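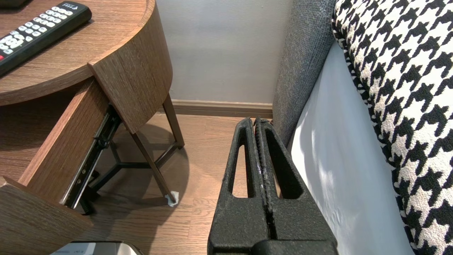

Garra de dedos paralelos fechada junto ao braço de um sofá; à esquerda, mesa lateral com a gaveta aberta. Imagem de câmara de punho. Créditos: Onsri/Olta

Olta publica guia de boas práticas para manipuladores robóticos em espaços mobilados

Agosto | Gabinete de Comunicação da Olta

Imprimir | Enviar por e-mail

O guia Latico estabelece 16 requisitos para a operação de braços robóticos com garra em salas, escritórios e outros interiores com mobiliário corrente. O documento entra em período de aplicação voluntária neste mês.

A Olta, entidade de apoio técnico à robótica de serviço, publicou a primeira edição do Latico, guia de boas práticas para a operação de manipuladores robóticos em espaços mobilados. O texto foi redigido em conjunto com o laboratório de ensaios Onsri e com a integradora Susiton e destina-se a fabricantes, integradores, laboratórios e entidades que explorem este tipo de equipamento fora de células industriais vedadas.

O âmbito do guia abrange manipuladores com carga útil até 5 kg, equipados com garra de dedos paralelos e com pelo menos uma câmara montada no punho ou na própria garra. Ficam excluídos os sistemas com ferramentas cortantes, os efetores por vácuo e os equipamentos destinados ao contacto intencional com pessoas. Os veículos de base móvel são considerados apenas enquanto suporte do braço, na posição de trabalho e com a base imobilizada.

Os requisitos estão distribuídos por cinco capítulos: levantamento do espaço, elementos móveis do mobiliário, cabos e equipamento ligado, câmara de punho e registo de ocorrências. Cada requisito é acompanhado de um método de verificação e de um modelo de ficha, que pode ser preenchido em papel ou integrado no sistema documental do operador.

Levantamento do espaço

Antes da colocação em serviço, o operador deve elaborar uma planta simplificada da zona de alcance do braço, com a posição do mobiliário, o tipo de pavimento e os pontos de alimentação elétrica. A planta deve distinguir superfícies rígidas de superfícies estofadas. A distinção tem consequências na definição dos limites de força: um contacto lateral com tecido pode produzir um aumento gradual da resistência, abaixo do limiar de paragem, enquanto o mesmo movimento contra madeira ou metal provoca uma variação mais rápida do sinal.

O guia recomenda que a aproximação a braços de sofá, almofadas e outros elementos estofados seja feita com os dedos fechados e a velocidade reduzida, salvo quando o próprio elemento for o objeto a agarrar. Os objetos pousados sobre os móveis, como telecomandos, devem constar do levantamento quando se encontrem na trajetória do braço ou na sua vizinhança imediata. O levantamento é repetido sempre que um móvel seja deslocado ou substituído.

Elementos móveis do mobiliário

O segundo capítulo trata de gavetas, portas, tampas e painéis deslizantes. A prática corrente de modelar o móvel na posição fechada é considerada insuficiente. O Latico exige que cada gaveta ao alcance do manipulador seja representada em, pelo menos, posição fechada e posição de abertura máxima, e que o volume correspondente à posição aberta seja tratado como ocupado até confirmação em contrário pela câmara ou por outro sensor.

As corrediças metálicas expostas merecem uma cláusula própria. Com a gaveta aberta, o perfil da corrediça constitui uma aresta rígida e estreita, por vezes escura, de deteção irregular em imagens com pouca luz. O guia pede que a distância mínima entre os dedos da garra e a corrediça seja declarada na ficha da tarefa e verificada com o braço parado nos pontos de maior proximidade. Nas mesas de tampo redondo ou curvo, a folga deve ser medida ao longo do contorno, e a aproximação da forma por um retângulo só é admitida se o retângulo contiver a totalidade do tampo.

Os apoios do móvel são igualmente abrangidos. Pernas inclinadas e travessas metálicas próximas do pavimento reduzem o espaço útil sob o tampo e devem ser incluídas no modelo de colisão sempre que a tarefa decorra abaixo do nível da gaveta.

Cabos e equipamento ligado

O capítulo relativo a cabos é o mais extenso. Determina que todos os cabos existentes na zona de alcance sejam identificados quanto ao percurso, ao tipo e ao equipamento a que estão associados, incluindo os de dados e os telefónicos. Os cabos espiralados recebem tratamento separado, dado que o comprimento em repouso não corresponde ao comprimento sob tração: um dedo que prenda uma espira pode percorrer uma distância considerável antes de se registar uma força significativa, com risco de arrastamento do aparelho pousado na outra extremidade. 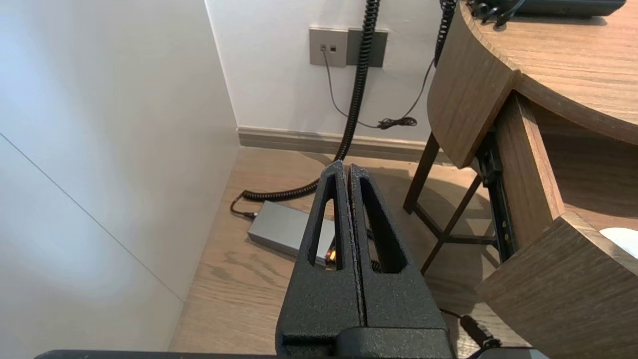

Garra junto a uma secretária com a gaveta aberta; ao fundo, placas de parede, cabo espiralado e adaptador de alimentação no pavimento. Créditos: Onsri/Olta

Os adaptadores de alimentação colocados no chão devem ser fixados ou retirados da zona de alcance. Quando nenhuma das soluções for possível, o operador delimita em software uma zona de exclusão que inclua o adaptador, os respetivos cabos e uma margem para o deslocamento previsível destes. Um indicador luminoso aceso não é aceite como prova do estado elétrico do circuito, e a ausência de luz também não dispensa a verificação.

O guia proíbe a recolha de cabos pelo manipulador com o equipamento em tensão, exceto em tarefas de ensaio previamente descritas e com supervisão presencial. A aberta das janelas ou rasgos existentes nos dedos de algumas garras deve ser avaliada quanto à possibilidade de retenção de cabos finos; se a avaliação for positiva, o rasgo é coberto ou a tarefa é limitada a zonas sem cabos soltos.

Câmara de punho

Uma parte do campo de visão de uma câmara de punho é ocupada pela própria garra. O Latico obriga à declaração da zona ocultada com os dedos fechados e com os dedos abertos, obtida com a montagem definitiva e não a partir do modelo tridimensional fornecido pelo fabricante. Os objetos que só sejam visíveis por detrás dos dedos ou através das suas aberturas são considerados não detetados para efeitos de decisão de movimento.

A orientação da câmara, a fixação e o estado da lente são verificados no início de cada período de operação. A verificação inclui uma imagem de referência captada em posição conhecida, que deve ser comparada com a imagem obtida na colocação em serviço. Qualquer desvio superior à tolerância declarada implica nova calibração antes da retoma dos movimentos automáticos.

As superfícies de contacto dos dedos são inspecionadas na mesma ocasião. Marcas, riscos ou partículas nas arestas interiores devem ser anotados e, se afetarem a aderência ou o fecho, determinam a limpeza ou a substituição da peça.

No que respeita a dados, as imagens captadas em espaços habitados ou em postos de trabalho devem ser conservadas apenas pelo prazo indicado na ficha da tarefa. O operador informa previamente os utilizadores do espaço sobre a existência da câmara e sobre o destino das gravações.

Registo de ocorrências

São de registo obrigatório, para quem declare conformidade com o guia, os contactos não previstos com mobiliário, a deslocação involuntária de objetos, a retenção ou tração de cabos e as paragens por força excessiva. O registo indica a versão do software, a tarefa em curso, a configuração do espaço e a posição dos elementos móveis. As quase ocorrências, definidas como aproximações inferiores à distância mínima declarada sem contacto, são registadas em lista separada.

Aplicação e revisão

A adesão ao Latico é voluntária e não substitui a avaliação de riscos nem o cumprimento da legislação e das normas aplicáveis às máquinas e ao equipamento elétrico. A declaração de conformidade é emitida pelo próprio operador. A verificação por terceira parte é facultativa e pode ser solicitada ao Onsri, que disponibiliza para o efeito 5 fichas de ensaio, uma por capítulo.

A Susiton aplicará o guia aos novos projetos de integração em interiores e fornecerá à Olta os registos de ocorrências em formato anonimizado. A primeira revisão do texto está prevista para daqui a seis meses, com base nesses registos e nos comentários enviados pelas entidades aderentes. Entre as matérias em aberto contam-se as garras com dedos flexíveis, a operação simultânea de dois braços sobre o mesmo móvel e a deteção de gavetas parcialmente abertas.

O documento e os modelos de ficha podem ser pedidos ao secretariado técnico da Olta. Os comentários devem identificar o capítulo e o requisito a que se referem e incluir, sempre que possível, uma proposta de redação alternativa.

Sobre a Olta

A Olta presta apoio técnico e documental a empresas e laboratórios na área da robótica de serviço. A sua atividade compreende a redação de guias, a organização de ensaios comparativos e a formação de técnicos de instalação.

Imprimir | Enviar por e-mail

Este sítio utiliza cookies para melhorar a experiência de navegação e para fins estatísticos. Ao continuar a navegar, está a aceitar a sua utilização. Aceitar | Saber mais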